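Shared Study Space at Pollock Hall: Patterns of Use and Recommendations

Student project report, Department of Geography and Planning
Submitted by Clifford Fortin and Rekha Nishad

Summary

This report examines how students use the shared study rooms on the ground floor of Pollock Hall. The study was carried out in February and drew on a written survey, a review of booking records, and a short set of interviews. The results show that the rooms are heavily booked in the afternoon and lightly used before noon, and that a large share of booked hours go unclaimed.

Background

Pollock Hall opened its study rooms to all enrolled students when the reading room at Dondum House closed for repairs. Dondum House had served students in the evening program in particular, many of whom live off campus and arrive directly from work. The move placed two groups with different habits in the same building. Complaints about noise and missed bookings followed within the first term.

Bookings are made through the Plorier system, which allows a student to reserve a room up to 2 weeks in advance. The system does not record whether the student arrives.

Method

A paper survey was distributed to 400 students at the building entrance and in evening classes. The booking records supplied by the building office covered 2000 reservations. In addition, 12 students agreed to a longer interview. The interviews followed a common set of questions on travel, noise, lighting, and the booking process. Names were removed from all responses before they were reviewed.

Findings

Demand is highest between 2:00 p.m. and the end of the evening program. Students who were interviewed described arriving to find every room marked as taken while several stood with their doors open and the lights off. Most did not know that an unclaimed room could be used by another student, and the posted rules do not state this clearly.

Evening students gave more weight to quiet than to location. Day students preferred rooms near the main stairs and were more willing to share a table with people they did not know. Both groups found the overhead lighting harsh after dark. 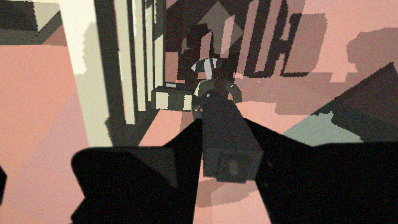
Limits of the Study

The survey was handed out inside the building and in evening classes, so day students who have stopped using the rooms are likely to be missed. The booking records cover a single term and may not reflect demand during final examinations. The interviews were voluntary.

Recommendations

1. The building office should release any room that has not been claimed within the first part of the booked period.
2. The rules for unclaimed rooms should be posted on each door and shown on the Plorier booking page.
3. The rooms on the Falelance Street side should be set aside for quiet individual work during evening hours.
4. Desk lamps should be tested in a small number of rooms before any change is made to the overhead lights.

Acknowledgments

The authors thank the staff of the Pollock Hall building office for access to the booking records, and the students who took part in the interviews.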